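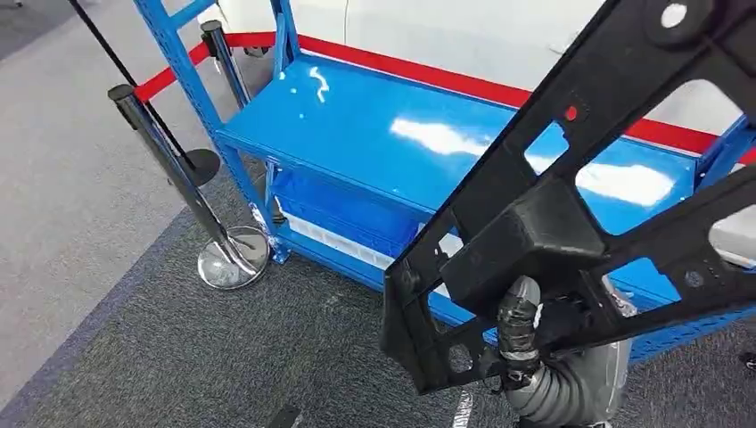
Isabelle Lemieux asked me before anything else whether the shelf-life figures in this set can be trusted, and my answer was: less than you'd like.

README for the Saithong pantry shelf-life tables

What you get

One spreadsheet of dry goods and the dates stores print on them, plus notes on what the packages said. Rice, beans, flour, oats, pasta, a few spices. Entries come from 3 sources: labels typed in by hand, the old Derkow price lists, and a survey sent to shoppers in September. I'd put the sources in that order for reliability, and the gap before the survey is wide.

What the columns claim

printed_date is copied from the package. "Best by" and "use by" were merged in the first release, which was a mistake. They are now separate, except in the spice rows, where nobody kept the original wording.

months_ok is supposed to be how long the food stays good once opened. Good according to whom? The survey let people decide for themselves. One person gave whole wheat flour 6 months in a warm kitchen. I left it in, but I wouldn't bake with it.

storage takes one of 4 values: shelf, fridge, freezer, unknown. Unknown is the most common value for beans. 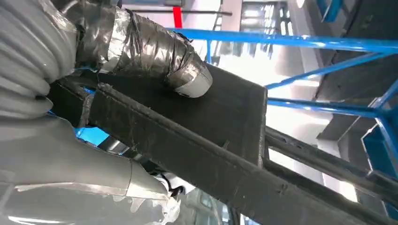

Zachary Charbonneau wrote in to say that the oat rows look copied from the rice rows, and would I please check. He was right about the rolled oats. Those rows were blanked on 15th June. The steel-cut rows match rice too, but the labels back them up, so they stay.

Please don't use this for

Deciding if food is safe. Nothing was tested in a lab. Also don't use it to compare brands: Undico turns up far more than Laltolano only because the people typing bought more of it.

Known problems

Brown and white rice share a row in the Derkow lists. Dates with no year were dropped. Some survey answers were clearly in weeks, and I have not converted them, as I can't prove which ones.

Corrections are welcome if they come with the wording on the label.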